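**Gekorero is looking for people who like folding, wiping and putting away**

We have places for 22 people in our next round of home-task sessions, and we'd love to fill them with people who have never done anything like it before. If you've ever had strong feelings about how a tea towel should be folded, please read on!

The sessions are all about small household jobs done at a table: smoothing out a cloth, folding it, wiping down a surface, laying things straight and clearing them away again. You'll do each job your own way first, at your normal speed, and then talk us through how you did it. We are really interested in the little habits — which corner you pick up first, whether you flatten with your palm or the side of your hand, when you decide a fold is good enough and move on. 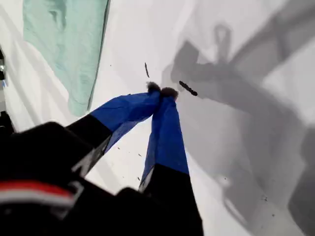 Cloths come in several sizes and weights, from thin dusters to the heavy bath sheets that everyone grumbles about (and then gets rather competitive over). You're welcome to bring one of your own from home too. Old and much-washed is fine, and often more fun to work with than new.

**What's involved**

- Five sessions of 65 minutes each, spread over January
- Daytime and evening slots, plus Sunday mornings
- Tea, coffee and a decent biscuit at every one
- £540 in total, paid once you've finished your last session

**Who can take part**

Anyone over 18. You don't need to be tidy, and you don't need any cleaning or laundry experience. Left-handed people are especially welcome, as we had very few last time. Most of the work can be done standing or sitting, so tell us which suits you and we'll set the table height to match.

We meet in the Dabbas Room on the first floor of Gendell House. There's a lift, and bike racks by the side door.

**How to apply**

Write a few lines to Maya Saab at the Gendell House front desk, or leave a note in the Gekorero tray there. Tell her which slots you can make and which household job you secretly enjoy. She reads every reply herself and will get back to you within a week.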